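第13章 縁始め記録の準備と実行

本章では、手首カメラだけを使う把持学習「Mokell」のうち、縁始め記録(対象物を視野の端に置いた姿勢から始める記録)の手順を説明します。アームの原点復帰、Berenexグリッパの取り付け、非常停止の確認は済んでいるものとします。済んでいない方は前の章へ戻ってください。この章は待っています。

13.1 縁始め記録とは

通常の記録では、操作者は無意識に対象物を視野の真ん中へ入れてから録画を始めます。見やすいからです。その結果、学習したモデルは、真ん中にあるものをつかむのがたいへん上手になり、端にあるものについては、上品に無視するようになります。初期のMokellがまさにそうでした。りんごが視野の隅にあると、グリッパは何もないフェルトの中央へまっすぐ降り、自信をもって空気をつかみました。閉じ方だけは見事でした。

Jarosław Góreckiが提案した対処は、拍子抜けするほど単純です。録画の開始姿勢をわざと下手にします。対象物は視野の端に寄せ、一部が欠けていても構いません。そこから対象物へ近づき、つかみ、持ち上げるまでを一本の記録とします。探す動きと直す動きが記録に入るので、モデルはそれを真似します。

開始姿勢を縁始めにした181本の記録で学習し直したところ、隅に置いたりんごの把持成功率は92%になりました。同じ本数の中央始め記録で学習したモデルとの比較は、研究ノートの「Stisthorpe試験」の項にあります。中央始め側の数字は、書いた本人たちの希望により小さめの文字で載っています。

注記:この成功率は、灰色のフェルト面、りんご一個、障害物なしという条件のものです。台所で同じ数字が出るとは誰も約束していません。

13.2 用意するもの

手首カメラ付きのアーム一式
Berenexグリッパ(指先の摩耗が目印の線を越えていないもの)
記録ソフト Zamani
対象物(りんごを推奨)
フェルト敷きの作業台
粘着ローラー
昼食(りんご以外)

最後の項目は冗談ではありません。対象物が記録の途中で別の個体に替わると、その日の比較が使えなくなります。過去に一度、替わりました。理由は追及していませんが、芯は見つかっています。

りんごは、軸がついていて、色にむらのあるものが向いています。一様に赤いものはカメラから見るとただの円に近く、回転の手がかりがありません。店頭で一番きれいなものを選ぶ癖のある方は、この買い物を他の人に任せてください。

13.3 作業面の準備

1. フェルトを作業台に広げ、手のひらで中央から外へ向かって伸ばします。ゆるやかなしわは残って構いません。アイロンは不要です。

2. 粘着ローラーを一往復だけかけます。

注記:糸くずや小さな黒い点を残らず取ろうとしないでください。フェルトは糸くずを産む布で、戦っても勝てません。それに、多少の点があったほうが、モデルは「点はりんごではない」ことを学びます。まっさらな面だけで学習したモデルに、ほこりを一つ見せたときの動揺ぶりは、Zamaniの失敗集に保存してあります。

3. 台の縁が視野に入る姿勢を、少なくともいくつか開始姿勢に含めます。縁の外にあるもの(装置の筐体、ケーブル、表示灯など)が写り込んでも、布で隠す必要はありません。

4. 対象物をフェルトの上に置きます。場所は毎回変えてください。「毎回変えたつもり」の場所を重ねて表示すると、たいていの人は同じ所に置いています。Zamaniの配置提案機能を使うと、この種の自尊心の傷を避けられます。

注意:台の縁から指一本分以内には対象物を置かないでください。グリッパの指が台の枠に当たるおそれがあります。りんごは丸く、床は下にあります。

13.4 照明と露出

5. 部屋の照明を、実際に試験を行うときと同じ状態にします。記録は昼、試験は夜という運用は、たいへん人間らしい間違いです。

6. Zamaniの「カメラ」画面を開き、露出を「手動」にします。

7. フェルト面だけを囲む測光枠を指定し、「測光」を押します。

注記:測光枠に白い筐体や光る表示部を入れないでください。入れると、カメラは白いものの都合に合わせて全体を暗くし、りんごは影の中で損をします。フェルトで合わせれば、白い部分のほうが飛び気味になります。つかむ予定のないものが飛んでも、困る人はいません。

8. 対象物の影を確認します。柔らかい影が片側に出ていれば良好です。影がまったくないと、近づく段階で高さの推定が不安定になります。影が二つあるときは、どこかの卓上灯が点いています。

9. ホワイトバランスを「固定」にします。「自動」のままだと、青い表示灯が視野に入った途端、りんごの色が少しずつ旅に出ます。

13.5 カメラと指の位置合わせ

手首カメラの視野には、グリッパの指が必ず入ります。ピントは合いません。これは故障ではないので、修理依頼の前にこの段落をもう一度お読みください。

10. グリッパを全開にします。

11. 「カメラ」画面で、両方の指が視野の下側に写っていることを確かめます。片方しか写らない場合はカメラの取り付けが回っています。固定ねじを緩め、直し、締め直します。

12. 「指マスク」が「無効」になっていることを確認します。

注記:以前の版では、邪魔に見えるという理由で指を黒く塗りつぶしていました。塗りつぶすと、モデルは自分の手がどこにあるのか知らないまま物をつかもうとします。目をつぶって箸を使うようなものです。縁始め記録では、対象物と指の両方が視野にあることが頼りで、ぼけた指でも十分役に立ちます。

注意:位置合わせの最中に指の間へ自分の指を入れないでください。Berenexグリッパは、りんごと人間の指を区別する機能を備えていません。

13.6 開始姿勢を作る

ここが本章の肝であり、几帳面な方ほど苦労するところです。

13. 操作画面で「縁始め」を選びます。

14. アームを手動で動かし、対象物が視野の上下左右いずれかの端にかかる位置で止めます。対象物が部分的に欠けるのは正しい状態です。中央へ戻したくなる衝動は、慣れると薄れます。

15. グリッパの開きが全開のままであることを確かめます。

16. 対象物までの距離を変えます。近いものばかり、遠いものばかりに偏らせないでください。指から見て対象物がずっと遠い位置にある開始姿勢は、面倒がられて不足しがちです。

17. 「姿勢を保存」を押します。画面に「対象物が中央にありません」という警告が出ます。「続行」を押してください。

注記:この警告は、縁始め法より前に書かれたものです。消してほしいという要望は届いており、6月の更新で消える予定でした。どの年の6月かは書いてありませんでした。

18. 手順14から17を繰り返し、上端、下端、左端、右端のそれぞれについて姿勢を用意します。下端は指に隠れやすいため、対象物が完全に隠れた姿勢は保存しないでください。見えないものを探させるのは別の研究です。

13.7 記録する

19. 保存した開始姿勢を一つ呼び出し、アームが止まるのを待ちます。

20. 「記録」を押し、2秒間、何もしないでください。この静止区間は、モデルに「まず見る」ことを覚えさせるために使います。短く感じる人はいません。操作桿を握った人間にとっては、たいへん長い時間です。

21. 対象物が視野の中央寄りに来るよう、手首をゆっくり動かします。一気に合わせず、途中で少し直しながら近づいてください。名人芸の直線軌道は見ていて気持ちのよいものですが、直し方が記録に残りません。

22. 対象物が両指の間に入ったら、高さを下げます。

23. 指が対象物の胴の太いところに来た時点で、グリッパを閉じます。軸をつままないでください。軸は取っ手に見えますが、取っ手ではありません。

24. まっすぐ持ち上げ、「停止」を押します。

25. 失敗した場合も「停止」を押し、種別を「失敗」にして保存します。削除しないでください。

注意:アームが動いている間、対象物を手で「ちょっとだけ」寄せないでください。安全上の問題に加え、記録の中のりんごが自力で移動したことになります。モデルは素直なので、以後、りんごが来てくれるのを待つようになります。

13.8 記録の点検

26. Zamaniの「点検」画面で、すべての記録の最初の一枚を並べて表示します。

27. 対象物の位置が四方の端に散らばっていることを確かめます。真ん中に写っている記録があれば、種別を「中央始め」に変更します。名誉には関わりません。

28. 露出の揺れを示す線が平らであることを確かめます。途中で段差があれば、誰かが部屋の灯りを触っています。その記録は学習から外します。

29. 「失敗」に分類した記録を一本ずつ再生し、理由の欄を埋めます。「なんとなく」は理由として受け付けられません。「操作者の空腹」は受け付けられます(Góreckiの要望で選択肢に加わりました)。

30. 「書き出し」を押します。進捗表示はほぼ92%のところでしばらく止まります。成功率とは無関係の、ただの偶然です。再起動しないでください。

13.9 よくあるつまずき

端にある対象物へ向かわず、真下へ降りる
縁始め記録が足りないか、「中央始め」の記録が混ざっています。手順27に戻ってください。指マスクが有効になっている場合にも同じ動きをします。

対象物の手前で左右に揺れ続ける
手順21で操作者が迷った動きを、モデルが忠実に再現しています。直す動きは必要ですが、悩む動きは不要です。揺れの大きい記録を外して学習し直してください。

フェルトの黒い点へ向かって降りる
粘着ローラーのかけすぎで、点のない面ばかりを記録した可能性があります。かけ足りないほうの可能性も一応ありますが、これまで報告されたことはありません。

白い筐体の前で止まる
露出が自動に戻っています。Zamaniを更新すると設定が初期値に戻ることがあり、更新の説明文には「快適性の向上」とだけ書かれています。

つかんだ直後に落とす
指先の摩耗を点検します。指先が正常であれば、手順23で閉じる位置が高すぎます。りんごの上のほうは思いのほか滑ります。

13.10 開始姿勢の確認

学習に回す前に、開始姿勢を一つ呼び出し、操作桿から手を離した状態で手首カメラの映像を見てください。りんごは上端近くで少し欠け、開いた指は手前でぼけ、間にはフェルトが広がっている、というくらいが適当です。美しい構図だと感じたら、やり直しを検討します。台の縁や、その外の明るい筐体、青い光が一緒に入っていても、そのまま次へ進んで構いません。学習の設定は次章で扱います。りんごは、次章でも使います。 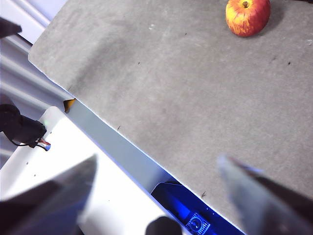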